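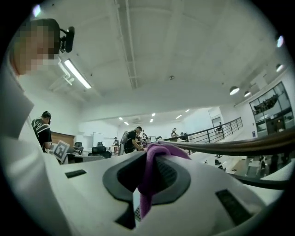

Unit 6: Wages, Prices and Unit Labor Costs

Labor Economics I, Parry Building
Instructor: Wendy Dawber

Reading before class: the textbook chapter on labor demand, and the two-page note on index numbers handed out in January. Bring a calculator. Phones are fine for this unit but not for the exam.

1. Why we look at wages

Wages are the largest single cost for most employers and the largest single source of income for most households. The same number shows up twice, once as a cost and once as spending power, and a lot of confusion comes from switching between the two without saying so. In this unit we keep them separate. Sections 2 and 3 look at wages from the worker's side. Sections 4 and 5 look at them from the firm's side and then from the point of view of someone setting interest rates.

2. Nominal and real wages

The nominal wage is the number of dollars paid for an hour of work. The real wage is what those dollars buy.

Take a worker in Prandstead who earns $20 an hour. Suppose the weekly basket of goods we use for this course costs $164. The worker has to put in 8.2 hours to buy the basket (164 divided by 20).

A year later the wage is up 5 percent, to $21, and the basket is up 3 percent, to $168.92. The basket now takes a little over eight hours of work. The nominal wage rose 5 percent. The real wage rose 1.05 divided by 1.03, minus 1, or 1.9 percent.

Many of you will subtract and get 2 percent. For small changes that is close enough. When inflation is high the subtraction shortcut drifts away from the right answer, so use the division on problem sets.

Two points to watch:

The choice of price index matters. A consumer price index tells you what the wage buys for a household. A producer price index, or the price of the firm's own output, tells you what the wage costs the firm in terms of what it sells. These can move in different directions, for example when the price of imported fuel jumps.

Timing also matters. Most pay is reset once a year, while prices move every month. A worker's real wage tends to slip between raises and then step up – a chart of one person's real wage looks like a saw blade.

3. Averages and who is in them

The average wage can change even if no individual's pay does. Suppose Drerketo employs 342 people in its Jaltthorpe plant. Of these, 87 are trainees on $14 an hour and the other 255 are on $22. The average is $19.96.

Now suppose the trainee program closes and all 87 trainees leave. The average jumps to $22, a rise of just over 10 percent. No one at the plant got a raise.

This is called a composition effect. It runs the other way in a recovery, when firms take on a lot of new and younger workers. Average wage growth can look weak in a year when most people who kept their jobs did fairly well. To get around this, some statistics follow the same people from one year to the next. Others hold the mix of jobs fixed. Before you quote a wage growth figure, find out which kind it is. 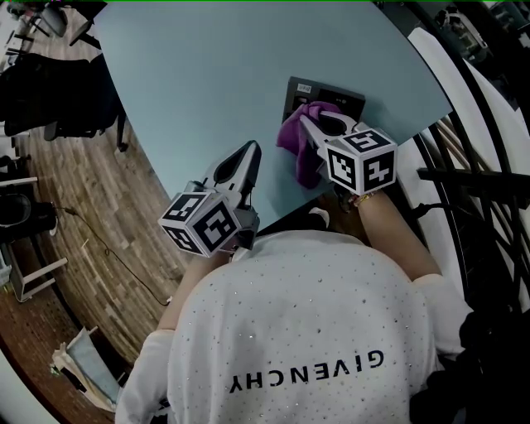 4. Productivity and unit labor costs

A firm does not care about the wage alone. It cares about the wage compared with what an hour of work produces. Unit labor cost is the hourly cost of labor divided by output per hour.

If hourly labor cost is $20 and a worker turns out 10 units an hour, unit labor cost is $2. If the wage goes up to $21 and output goes up to 10.5 units an hour, unit labor cost is still $2. The raise has been paid for by higher output.

In growth rates, the rule of thumb is:

growth in unit labor cost = growth in hourly labor cost – growth in output per hour

Hourly labor cost includes payroll taxes, health coverage and other benefits, so it is larger than the wage on the pay stub. If benefits get more expensive, labor cost can rise with the wage flat. 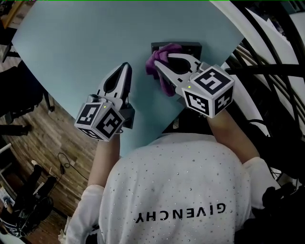 Two hand-held grippers at a tabletop.

Output per hour is harder to measure than it sounds. In a plant you can count units, although quality changes. In a school or a bank it is much less clear what the unit is. Short-run productivity figures also swing with the business cycle. When orders fall, firms often keep workers on and output per hour drops. When orders come back, it recovers quickly without any new equipment or skills.

5. What a central bank does with this

A central bank with an inflation target watches wage growth as a guide to future price pressure. The chain of reasoning goes like this. When unemployment is low, firms compete for workers and wages rise faster. If productivity does not keep up, unit labor costs rise, and firms pass some of that on in prices.

Each link can be weak. Slack may be hidden in part-time workers who want more hours. Firms may take a smaller profit margin before they raise prices, above all where they face foreign competition. Wage growth may reflect catching up after a year of high inflation, in which case it says less about the year ahead.

This is why two members of the same rate-setting board can look at the same wage data and vote differently. Be ready to discuss in class what evidence would move each of them.

6. Problems for next class

Problem 1. A wage rises 8 percent and prices rise 12 percent. Find the change in the real wage by division and by subtraction, and give the gap between the two.

Problem 2. Rework the Jaltthorpe case assuming the trainees stay and each gets a raise of $1. What happens to the average?

Problem 3. Labor cost grows 4 percent and output per hour grows 1.5 percent. Find the growth in unit labor cost. If the firm holds its price fixed, what happens to its margin?

Show your work. Answers go in the Unit 6 folder before class starts.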